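We use cookies to remember your list settings. Accept | Manage preferences

List: Dundance small-space tidying
Subject: Re: Where do you keep hairbrushes?
From: Bienvenido Galang

Kamil Matoušek wrote on Monday:
> We have one bathroom drawer and it's a mess. Brushes get
> tangled up with hair ties and floss and I don't know what
> else. I tried a tray but it only made the drawer shallower.
> What does everybody else do? I'd like to spend nothing,
> or close to it.

Kamil, I love this question! Get the brushes out of the drawer altogether and stand them up in a pencil cup. I mean the plain black mesh kind from the office aisle. Handle goes down, bristles stay up in the air, and you can grab the one you want half asleep at 7 in the morning.

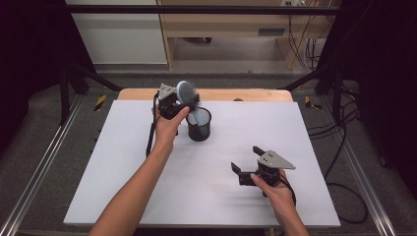

An oval brush with a fat head is the one that always hogged my drawer, and it's the one that gains the most from standing up. A skinny tail comb can share the cup with it. Two big brushes is pushing it — the heads bump and you end up pulling both out together.

I like mesh better than a solid cup for this. Dust and stray hair fall to the bottom and you can see it's time to clean, so I turn mine over the trash, rinse it, and leave it upside down on a towel for 30 minutes. Mutua Khaemba told me on here to check the rim before buying, and I'm glad I did. You want a rolled one with no wire ends poking out.
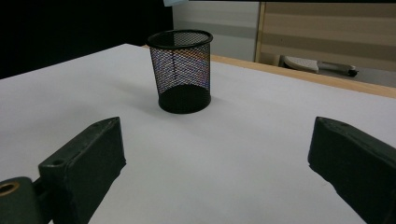
If your shelf is slick, put a circle of drawer liner under the cup. I cut mine from the end of a roll and it hasn't budged. And if anyone has figured out a home for the hair ties, please write in — I counted 72 in our drawer last weekend and I'm wide open to ideas!

Bienvenido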